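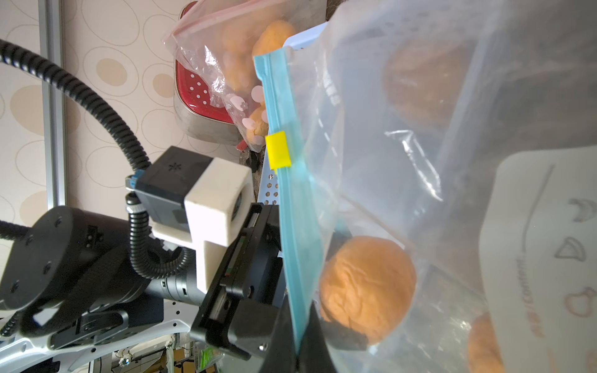 I buy rolls twice a month from the bakery in Brullham, and most of them end up in zip-top bags before the day is over. There are only so many rolls one household can eat while they are fresh. I used to leave them in the paper sack on top of the fridge, and by the second morning they were fit for breadcrumbs.

My method is simple. The rolls come out of the sack and into a shallow tray with holes in the sides, and they stay there until they are fully cool. A warm roll in a closed bag sweats, and the crust goes soft. If they came out of the oven that morning I give them 2 hours. Then they go in the bags, a few to each, in one layer if they fit.

Bags with a slider are easier than the press kind. I start the slider at one end, stop just short of the other, push the air out with the flat of my hand and close the last bit. For the press kind I run my thumb along the seal and then do it again, having found plenty of gaps on the first pass. I bought a box of Lenov bags last September and the seals are still good after a few washes. I turn them inside out and dry them over a wooden spoon.

What we will eat in the next day or so stays on the counter by the toaster. The rest goes in the freezer with the month written on the bag. Plain rolls keep well there for 4 weeks. Sweet ones with a glaze get sticky when they thaw, so I try to use those first.

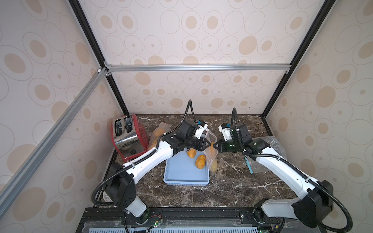 Rolls in the blue tray, with bags and the toaster close by.

To thaw, I leave the closed bag on the counter overnight. If I forget, a frozen roll goes in the oven at a low heat for 15 minutes, loosely wrapped in foil. The toaster works too if you can split the roll first, but a frozen one is hard to cut and I have slipped with the knife more than once.

I have tried a bread box. My sister-in-law gave us a Mulluveo and it looked nice, but it took up half the counter and the rolls dried out in it anyway. It holds onions now. The bags fold flat into a drawer when they are empty.

Next month I want to try the same thing with the long loaves from Figueiredo, cut in half so they fit.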